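Subject: Re: [mending-and-keeping] Folding elasticated waists??
From: Ghada Sleiman
To: the mending-and-keeping list

Shalini Rathore wrote:

> Does anyone have a decent way of folding jeans with an elastic
> waist? Ordinary ones I can do in my sleep. The pull-on kind spring
> open the moment I let go, and the top half of the pile ends up on
> the floor. I have one drawer, 60 cm wide, and I'd like to stop
> rolling everything like a sleeping bag.
>
> Also, is it bad for the elastic to be folded across?
>
> Shalini

Oh Shalini, I love this question! I went through exactly the same thing when I gave up on zips, and I've got very attached to my method, so forgive the length.

Lay them flat on a table (a bed is hopeless, everything sinks) and put one leg on top of the other. Smooth from the waist down towards the hems with the side of your hand. Don't try to flatten the gathers. I spent ages pressing and tugging at mine and they just puckered up again, so now I leave them as they are and let that end be the fat end.

Then bring the hems up towards the waist, but stop short of the band by the width of your hand. If you go all the way up you're stacking denim on top of the gathers and you get that awful lump. Fold once more and you should have a rough rectangle. It won't be a shop rectangle! One corner of mine always bulges — I've made my peace with it.

In the drawer, I put the smooth folded edge facing up and the waistband towards the back. In a pile, alternate them, so one waistband is on the left and the next is on the right. That made more difference than anything else I tried, and it's what stopped my stack sliding.

As for the elastic, I've never worried about folding it. I do worry about hanging wet jeans by the waistband, and I stopped doing that in February after a favourite pair went baggy. Over the airer by the legs now.

Two photos, and the folded pair is in the second:

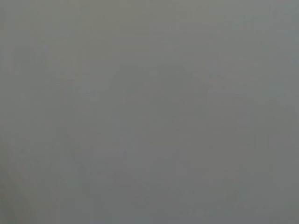
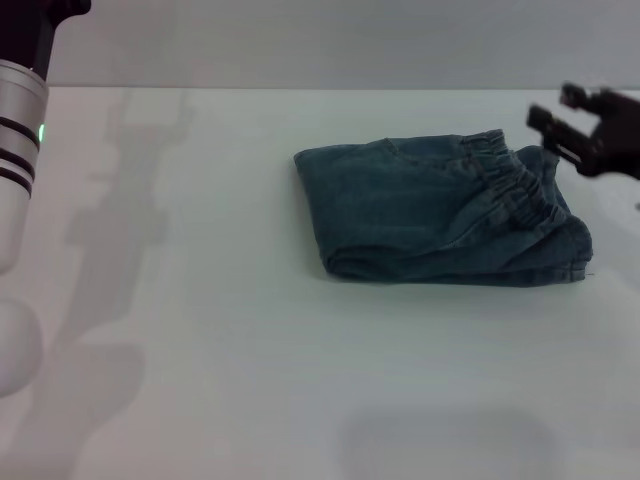 Osell, Wednesday, November 4, 2020

You'll see the gathers are still all there at the top and it's a bit lumpy below them, and that's as neat as I'd want it. There's a loose thread at the bottom edge too. Snip those, don't pull, especially anywhere near a hem!

Do tell us how you get on with the drawer. And has anybody tried this with children's sizes? I should think there's hardly enough leg for the second fold, but I'd love to be wrong.

Happy folding,
Ghada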